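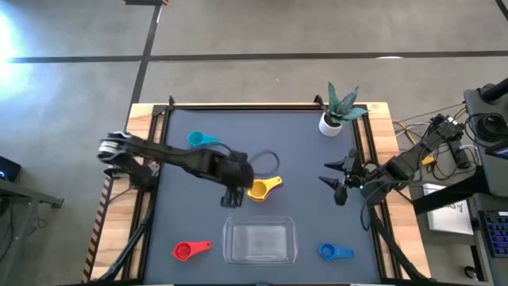 November, plaster consistency, Trarnham molds

Carried over from last entry: the Trarnham slip molds are still releasing unevenly. Casts come off the shallow half clean and hang on the deep half, and wall thickness on the deep side is visibly under. Slip is from the same tub as the previous run and the viscosity reading had not moved, so slip is off the list for now. Today was plaster only.

Batch sheet says consistency 73, meaning 73 parts water to 100 parts plaster by weight. Per batch that gives:

plaster 2,000 g
water 1,460 g

Both weighed on the floor scale, tared with the bucket on. Checked the scale against the brass weights first. It repeated to the last digit, so I have no complaint there.

Procedure as run: water into the bucket first, plaster sifted in by hand over the whole surface, left to slake without touching, then mixed with the Cenus drill paddle held low and off center. Paddle kept under the surface the whole time. Start of mix 10:20 for batch A.

Time from end of mix to loss of gloss was 7 minutes for A. Short for this consistency with cold tap water. The bucket had been rinsed but I could feel a skin of old plaster near the bottom, and set plaster seeds the new batch. Batch B went into a new bucket and ran longer. I did not get a clean time on B, as the phone rang during the pour. Repeat with a timer that beeps.

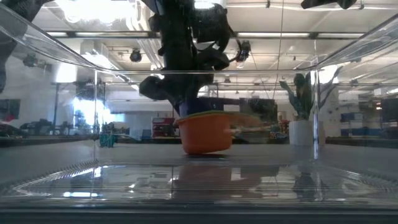

Orange pot behind the wall of the clear container.

Kamala Ramasamy went back through the Nallwood batch sheets and found that the older molds, the ones that release properly, were not made by weight at all. The sheets say "level scoops" for plaster and a line on the bucket for water. No scoop volume is given. She thinks the sheets were converted later using a bulk density out of the Strachan data binder, and that the conversion is where 73 came from. If so, 73 is only as good as the density.

Measured loose bulk density this afternoon. Fresh Strachan bag, opened today, material from the middle of the bag and not the top. Sifted into a tared one-liter cylinder through the coarse sieve, struck off with a straightedge, no tapping. Result 912 g. Tapped on the bench until the level stopped dropping, topped up and struck again, it came out a good deal heavier. I have not recorded the tapped figure, as I lost some off the rim and the cylinder needs a collar.

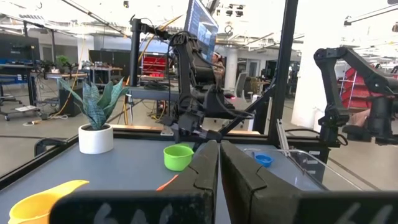 Plaster powder holds air, and how much depends entirely on how it got into the vessel. Sifted, scooped, and scooped then knocked against the bag are different materials as far as the ratio is concerned. Vessel shape matters too. A cup with a rounded body and a wide open rim, like the bright green one, can be struck off in one pass if the straightedge starts at the tab. A narrow-mouthed vessel bridges at the neck and traps a void below. The sheets do not say which kind was used at Nallwood.

Practical consequence: a compacted scoop carries more plaster than the loose density predicts. The original molds would then have been made at a lower water ratio than 73, so denser and less absorbent, with a slower cast. That fits the good release. It does not by itself explain the thin wall on the deep half of ours, which would want a separate cause. Possible causes, in the order I intend to check them:

1. Deep half poured second, from slurry already starting to thicken, so the two halves do not match.
2. Deep half not fully dry. It is the thicker block and sat at the back of the drying rack.
3. Soap left on the deep face. Three coats went on and the last was not sponged back.

For item 2, weigh both halves each morning until the weight is constant. Write the weights on the mold in pencil and not on a tag. Drying cabinet stays on low. Too hot and the surface calcines and goes powdery, and then we are measuring something else.

Kamala wants a consistency ladder: same plaster, same water, three ratios below 73 and one above, small test bars from each. Absorption by standing the dried bars in a tray of water and weighing at intervals. Agreed. Bars to be poured from one bag only, bag marked with the opening date, top folded and clipped between batches.
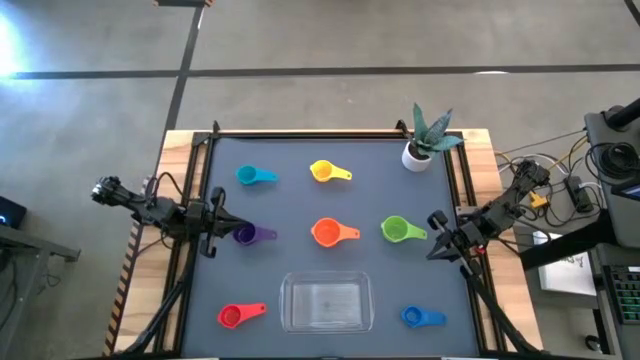 Measuring cups and glass baking dish on the gray mat.

Still open:

Collar for the cylinder. Cut from pipe offcut, same inside diameter.
Tapped density, repeat with collar.
Scrap the old bucket, or keep it for waste slurry only and mark it.
Water temperature was not logged for A or B. Add a column to the sheet.
Ask Strachan whether the binder density is loose or tapped. The page gives one number and no method.

Batch A and B blocks are on the lower shelf, face up, marked on the side. Do not stack. Stopped 5:15.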